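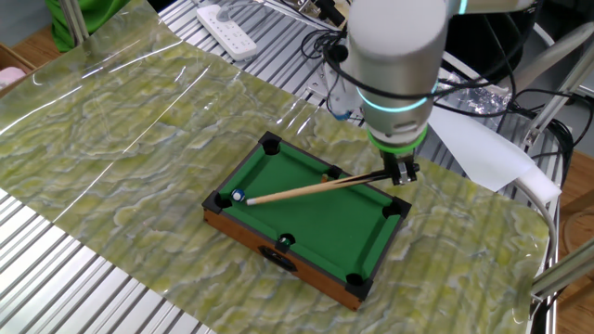 Cue in the gripper, start pose for the left-corner shot.

Mini pool task: hand guiding or remote control for the demos?
Forum: Teaching and Demonstration

feltburn
Posted 4:10 pm

Setup is in the picture. One arm, two-finger gripper on the butt of the cue, tabletop pool table set at an angle on the bench. The task is a single stroke at the ball near the near left corner pocket. I have 76 demos so far, all done by hand guiding with the arm in free-drive, and replay is poor. The approach is fine. The stroke itself comes out slow and drifts sideways over the last stretch before contact.

Logging joint positions and gripper state at 60 Hz. No force data. The policy was trained on everything in one batch, stroke and approach together.

Before I record more, I would like to know whether people have had better results with a leader arm for anything that involves a fast motion. I have access to a Luderell leader but have not mounted it.

ostrava_k
Posted 4:32 pm

Free-drive is the problem. You are pushing the mass of the whole arm with your hand, and the arm's own friction compensation is fighting you at speed. What you record is your hand plus the drag of the joints. Plot the wrist speed across your demos and I expect the peak is all over the place.

Mount the leader.

Tjoa
Posted 4:51 pm

Disagree in part. A leader arm gives you cleaner speed but you lose feel, and on a cue stroke feel is most of what keeps the tip on line. I did a similar job (pushing a plunger through a guide, tolerance tighter than yours) and the remote demos were smooth and consistently off to one side. Hand guiding was jerky and centered.

Also, how are you holding the cue? In the photo only the butt is clamped and the rest of it lies across the felt toward the ball with no bridge. Any small rotation at the fingers is multiplied along the length of the stick.

feltburn
Posted 5:05 pm

Correct, no bridge. Bare parallel fingers on a round stick. I have been setting the cue in the gripper by eye before each demo.

Tjoa
Posted 5:09 pm

Then your 76 demos have 76 different tool frames. I would fix that before arguing about the input device.

Teguh Saragih
Posted 5:40 pm

Agree with Tjoa on the grip. Make a pair of fingertips with a V groove and put a stop at the end so the butt always seats at the same depth. Mark the cue so it goes in at the same roll as well – a cheap stick is seldom straight.

On the main question, split the task. Hand guide the approach and the alignment, stop, then record the stroke separately. For the stroke I would not demonstrate at all. Once the tip is on line it is a straight push along one axis with a speed profile. Write it as a primitive with two parameters, distance and peak speed, and let the policy pick those.

ostrava_k
Posted 5:58 pm

That works but it is no longer a demonstration problem. If the point is to test whether the stroke can be learned from demos, scripting the stroke answers a different question.

Teguh Saragih
Posted 6:07 pm

He asked why replay is poor. He did not say what the point was.

feltburn
Posted 6:20 pm

The point is learning the stroke from demos, so ostrava_k has it right, but I will run the scripted version as a baseline. It will at least tell me whether the arm can hold a line at that speed.

I plotted wrist speed as suggested. The peak varies by more than a factor of three, and in a good share of the demos there are two peaks, so I am slowing down mid-stroke and pushing again.

nine_mm
Posted 7:15 pm

60 Hz is thin for a short stroke. What does the controller give you natively? We logged at 1000 on our Stendine cell and downsampled later. Storage is cheap, and you can't get the samples back.

Second thing, that plastic sheet under the table. Is the table fixed down? If it slides on the sheet when the cue touches a rail, your start pose is wrong from then on, and you will blame the policy.

feltburn
Posted 7:28 pm

Native rate is 1000. I will change the logger. The table is not clamped. I had been checking it against marks, not every time.

nine_mm
Posted 7:31 pm

Clamp it.

ostrava_k
Posted 8:02 pm

For what it's worth on quantity: our last contact task took 679 remote demos before the lateral error stopped improving, and most of the gain was in the first third. Scaling on the leader mattered more. We ran it two to one, so a long hand motion gave a short tool motion, and the sideways wobble dropped by half. Try that before deciding that remote has no feel.

Tjoa
Posted 8:19 pm

Two to one on a stroke means the operator's hand has to move at twice the tip speed. Fine for slow shots. I would want to see it on a firm one.

feltburn
Posted 8:44 pm

Plan for now: grooved fingertips with a depth stop, table clamped, logger at 1000. Then 60 demos by hand guiding and 60 on the Luderell at two to one, same ball position for both, plus the scripted stroke. The old set gets dropped. Fingertips are printing.

nine_mm
Posted 8:50 pm

Interleave the two sets if you can. If you do all the hand-guided ones first, you will be better at the shot by the time you get to the leader.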